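Unit 4: Shine, and What We Think It Means
Notes to accompany the lecture. Bring these to the tutorial, preferably having read them.

Where we got to last time

We finished the last unit with colour and the long, sorry history of beige. This unit takes up gloss, a property most people have strong views on and very little vocabulary for. Ask someone to describe the paint on their front door and you will get the colour, possibly the brand, and then a vague wave of the hand.

Terms you need

Specular reflection: light leaves the surface at the same angle it arrived. A still pond, a new car, a bald head under a bathroom downlight.
Diffuse reflection: light is scattered in every direction. Chalk, blotting paper, old house bricks.
Sheen: gloss that only turns up at a low viewing angle. The curse of the matte wall in a narrow hallway.
Haze: a milky bloom around the reflection of a bright source. Often blamed on the cleaner.

Real surfaces do a bit of each. Please stop writing "the surface is shiny" in your assignments and tell me which kind of shiny.

Gloss as a moral category

For much of the last century a shiny surface was taken for a clean one. The reasoning went that dirt dulls a finish, so a bright finish must be free of dirt. You will spot the flaw. Ermira Bošković's essay "The Wiped Surface" (in the reader) is very good on the advertising of the period, and on the amount of unpaid labour it took to keep a kitchen looking as though it had never been used. Read the section on floor polish closely. The section on spoons can be skimmed, and by the third page probably will be.

Matte had its revenge later. Once every rental flat in the country had high-gloss cupboards, gloss looked cheap, and people with money began paying extra for finishes that showed every fingerprint. The Drandeo and Stillevard catalogues in the reader sit on either side of this change. Compare the adjectives. Stillevard uses "honest" more than 40 times, mostly of cupboard doors.
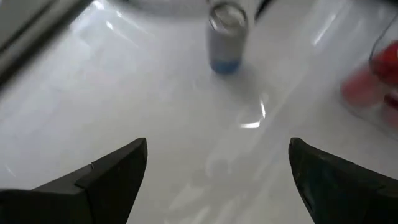

Judging gloss by eye is mostly a matter of reading what the surface does to a lamp. A mirror gives you the lamp back with its outline intact, while a matte board gives you a general brightness and no lamp at all. In between sits most of the furniture you will ever meet. The white tabletop here returns the overhead lighting as bright streaks, with faint greyish shadows alongside, and you would call it glossy before anyone handed you a meter. White makes the job harder, as the body colour is already sending back so much light that the reflections have less to stand out against. The same finish over black would look far shinier to most observers, and paint merchants know it.

Exercise

Find 3 surfaces at home that you would call glossy and rank them by eye. Rank them again after dark with a single lamp on. If the order changes, write 700 words on why. If it doesn't, choose less obvious surfaces.

Reading for next time

Nogueira, chapter 4, on lacquer. The Tradska pamphlet is optional and quite mad.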